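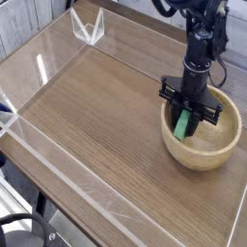 Flamton bench cell: setup and care

Welcome! This README covers the small pick-and-place cell we use to record the Flamton set, and it should get you from a cold start to a first good episode.

Contents
2,433 episodes, one object moved per episode. Last full check of the cell: 14th July.

Before you record
Home the arm, then open and close the gripper fully. Set the bowl down before you enable the motors.
Run paucar-check. It compares the fixed camera view with the saved reference and is wonderfully picky, so trust it!
Keep the wrist cable slack. At full reach it should still hang in a curve.

Looking after it
Wipe the clear panels with a soft dry cloth. Smears throw glare into the camera.
Check the finger screws every 260 episodes. Swap the finger pads at 290.
After any swap, redo the Veleo calibration (2 passes) and note it in the log.

Known issue
Episodes from February used the old finger pads and slip a bit more. We kept them in, and they're great for testing grasp recovery.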